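About Urkbridge Language School

Urkbridge is an evening and weekend language school for adults. We teach Vietnamese, Spanish and English, and we have done so from the same building since we opened. Tài Mạch started the school with one Vietnamese class and still teaches the beginners.

Classes have no more than 12 students. A course runs for 16 weeks and meets twice a week. The Vietnamese courses follow the southern accent, with some listening practice in the northern one from the second level on. 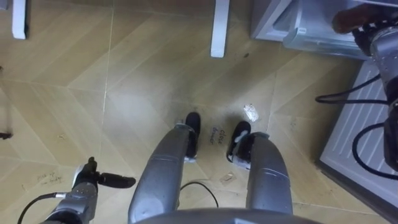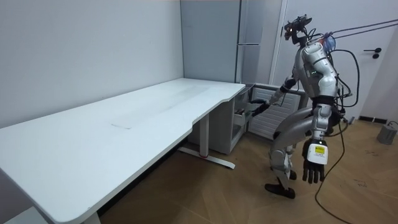

Most of our students work full time, and many are learning the language of a husband, wife or grandparent. We place new students after a short talk with a teacher — there is no written test. If a level turns out to be wrong, you can move in the first two weeks at no charge.

Last year 1,241 people took a course with us. The next term starts on Mon 5 October, and the one after that is posted on the Courses page when the rooms are set. Textbooks are sold at the front office, which opens an hour before the first class.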